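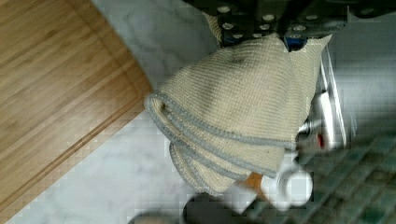

Beiges Handtuch mit graublauem Saum

Seit November gibt es bei mir abends nur noch ein Thema, und meine Familie verdreht schon die Augen: Ich mache ein Heft! Ein richtiges, gedrucktes, mit Rückstich und Impressum. Es heißt Madum, erscheint (wenn alles gut geht) zweimal im Jahr und erzählt von den kleinen Läden, Werkstätten und Pensionen in unserem Viertel.

Angefangen hat alles mit Jolien Bosman, die früher Stadtpläne für Urlauber gesetzt hat und seitdem eine herrliche Abneigung gegen zu kleine Schrift pflegt. Sie hat mir den ersten Entwurf zurückgeschickt mit dem Satz: »Das liest im Café kein Mensch ohne Lupe.« Also alles noch einmal, jetzt mit größerem Zeilenabstand und schmaleren Anzeigen, und es sieht so viel besser aus!

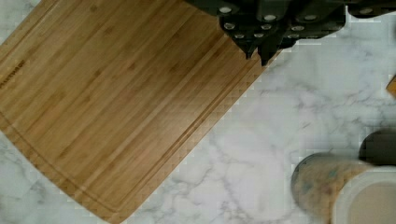

Beim Papier habe ich mich ein bisschen verloren. Die Druckerei Hendex hat mir einen ganzen Stapel Muster geschickt, und ich saß bis Mitternacht damit auf dem Sofa und habe geblättert und geknickt und daran gerochen. Geworden ist es ein ungestrichenes Naturpapier, innen etwas dünner als der Umschlag. Die Farben kommen darauf weicher heraus, die Karte in der Heftmitte lässt sich mit Bleistift bekritzeln, und genau das sollen die Leute ja auch tun.

Die Auflage liegt bei 3.000 Stück. Das klang am Telefon nach wenig, bis ich gefragt habe, wie viele Kartons das sind … Fast 334 Hefte gehen allein an die Pension Asow, die in jedes Zimmer eins legt und den Rest an der Rezeption verteilt. Über die Zusage habe ich mich riesig gefreut.

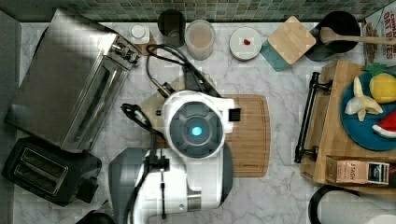
Die Texte teile ich mir mit Ayman Ait Ali. Er hat fünf Porträts geschrieben, ich vier, und seine sind leider besser (lest unbedingt das über den Plattenladen Pop, wenn es so weit ist!). Anzeigen verkaufen wir auch selbst. Davor hatte ich Bammel, aber im Grunde trinkt man viel Kaffee und hört zu, und zweimal wurde aus so einem Gespräch gleich die nächste Geschichte.

Offen ist noch das Titelbild. Ayman will die Brücke im Nebel, ich will die Markthalle morgens um sechs, wenn die ersten Kisten hereinkommen. Jolien setzt jetzt beide Varianten, und dann wird abgestimmt. Schreibt mir gern in die Kommentare, was ihr nehmen würdet!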